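Grerier publie sa procédure d'entretien pour les pinces manuelles à doigts jaunes

Contrôle des doigts, nettoyage des fenêtres de capteur, étiquetage : le guide est désormais disponible en français pour les équipes qui utilisent les pinces tous les jours

La société Grerier annonce la publication de sa procédure complète d'entretien et de réglage pour les pinces manuelles de la série Nemitz. Ces pinces sont tenues à la main, une à droite et une à gauche, et elles servent à enregistrer des gestes domestiques comme le pliage du linge. Le guide a été rédigé par l'atelier de Femerstead, sous la direction de Ülle Siliņa, responsable de la maintenance.

Jusqu'à présent, chaque équipe suivait ses propres habitudes. Certaines changeaient les doigts trop tôt, d'autres attendaient que la prise devienne mauvaise. La nouvelle procédure fixe un même ordre de travail pour tous : d'abord les doigts, ensuite les vis du boîtier, puis les deux fenêtres rondes, et à la fin l'étiquette.
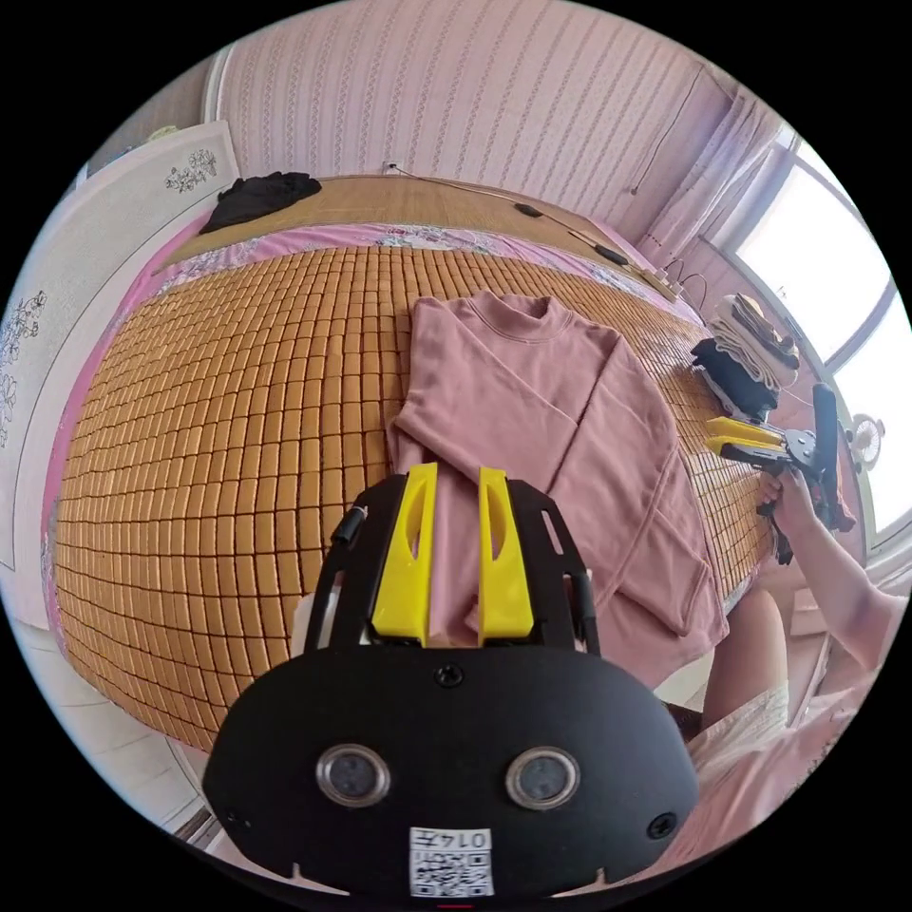

Le contrôle des doigts se fait pince ouverte, puis pince fermée. Les deux doigts doivent rester parallèles sur toute leur longueur. Si l'un des deux penche, on desserre sa fixation, on le remet droit et on serre de nouveau, sans forcer. Un essai sur un tissu souple termine cette étape -- un vêtement de coton posé à plat convient très bien.

« Le linge est une matière exigeante pour nos pinces », explique Ülle Siliņa. « Un tissu fin glisse dès que les doigts ne se ferment plus de manière égale. Nous avons donc demandé que l'essai soit fait sur du vrai linge, et pas seulement sur une cale d'atelier. »

Les fenêtres rondes sont essuyées avec un chiffon sec, du centre vers le bord. Les produits à base d'alcool sont déconseillés. L'étiquette à code doit rester propre et bien collée, parce que le numéro qu'elle porte relie la pince à sa fiche d'entretien. Une étiquette abîmée est remplacée avant la séance suivante.

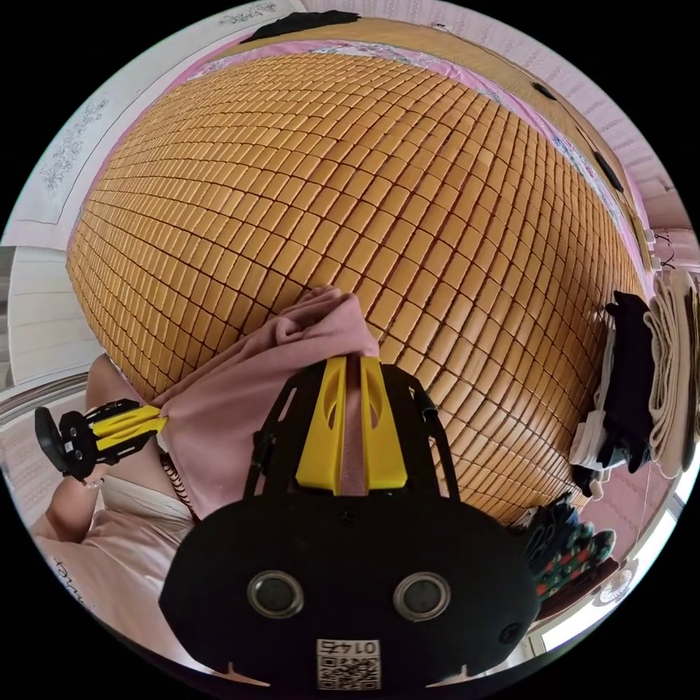
Femerstead, 2019-05-30

La procédure a été mise à l'épreuve avec la société Navickas, qui emploie les pinces dans des logements habités. Pendant la période d'essai, les équipes ont rempli 884 fiches d'entretien. Dans 629 cas, le réglage des doigts a suffi et aucune pièce n'a été changée. Selon Grerier, le contrôle avant séance demande jusqu'à 80 secondes par pince pour une personne formée.

« Mes collègues travaillent dans des chambres et des cuisines, loin de l'atelier », indique Rimantas Koppel, chef des opérations chez Navickas. « Ils ont besoin d'instructions courtes, qu'ils peuvent suivre avec un seul tournevis. Nous avons aussi obtenu que la gâchette soit vérifiée en même temps que les doigts. Dans la première version, elle était oubliée. »
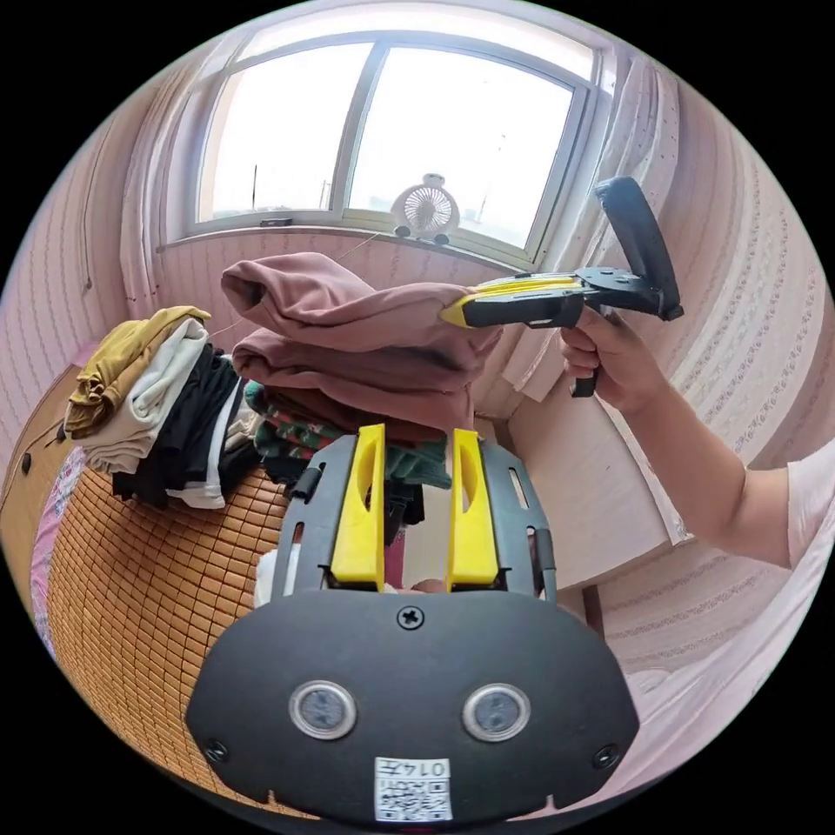
Deux pinces manuelles devant des vêtements pliés, près d'une fenêtre.

Le guide est livré avec trois fiches plastifiées et peut être demandé gratuitement par tous les clients de la série Nemitz. Une session de formation sera proposée à Femerstead en septembre. Elle sera animée par Saulius Liepiņa et portera surtout sur le remplacement des doigts et le passage du câble le long du bâti.

À propos de Grerier
Grerier conçoit et entretient des outils de préhension manuels pour l'enregistrement de gestes. Son atelier de Femerstead assure le montage, le réglage et la réparation des appareils.

Contact presse : Ivars Sproģis, service communication, Grerier, Femerstead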